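Picking up flat stuff: thin handle grasps, club arm, week 5
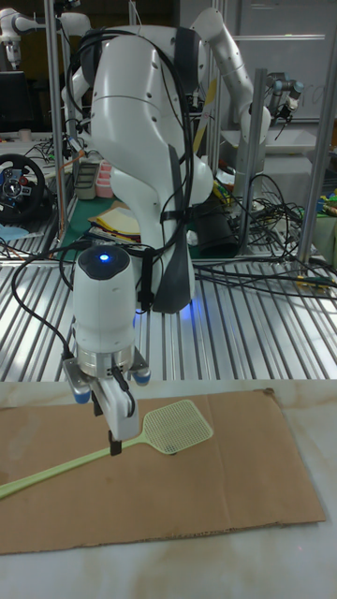
Gripper closed on the fly swatter, right by where handle meets head. Cardboard underneath.

Share 2 · Comments 5

Quick writeup for the Draster club people who missed Wednesday, October 16, 2024. Sumathi Achari wants everyone able to do this before the Clevley round, so read it, then book a slot.

Task is simple. Long thin object lying flat, arm comes down, fingers close, lift, put it back. Sounds easy. Cups are easy. Flat things are not, the fingertips want to be where the table is.

What you need

- the arm, powered and homed
- a sheet of cardboard, flat. No curled corners
- one fly swatter, or a spatula, or a ruler if you hate yourself
- the Pons script, the one from June, NOT the old folder

Steps

1. Cardboard down first. It gives a bit when the fingertips touch. The bare tabletop gives nothing and the arm faults.

2. Lay the swatter diagonally. Straight across works too but then everyone hardcodes the angle and gets stuck the first time it moves.

3. Open the gripper before you go down. Yes, people forget. Vusumuzi forgot twice.

4. Jog over the grasp point. Go for the neck, close to the head. Grab the far end of the handle and the head droops and swings when you lift.

5. Rotate the wrist so the fingers close across the handle, not along it. Look from above, then crouch and look from the side. Both.

6. Come down fast to 73 mm, then switch to slow. Slow means slow. Stop when the tips just touch the cardboard, then back off one click.

7. Close. Start with low force, thin plastic bends. If it slips go up one step at a time.

8. Lift a little and wait. Watch the head. If it rolls, the grasp is off center, put it down and redo step 5.

9. Save the pose. Name it properly!! "test_final_new" is nobody's friend. Use object, date, initials.

If it goes wrong

Arm faults on the way down: too low or too fast. Clear the fault, raise it, redo step 6.

Fingers close on air: height is off, or the swatter moved when somebody leaned on the table. Check the cardboard hasnt slid.

Cardboard comes up with the swatter: you pinched the sheet. Back off another click. Tape on the corners helps too.

Cables: before any big wrist turn look at the slack on the arm. If its tight, unwind the wrist and come round the other way.

Homework

Run it with the swatter in a new spot each time and write down every miss, including the dumb ones. Zuneo team has more than 400 tries logged already so get moving. Log sheet is in the shared folder, second tab. Vusumuzi Nkosi is merging them so please dont change teh column names.

Next up is the same thing with the swatter flipped over. Read the bit on wrist limits first.

Contact the club | © 2024 Draster Robotics Club | Back to top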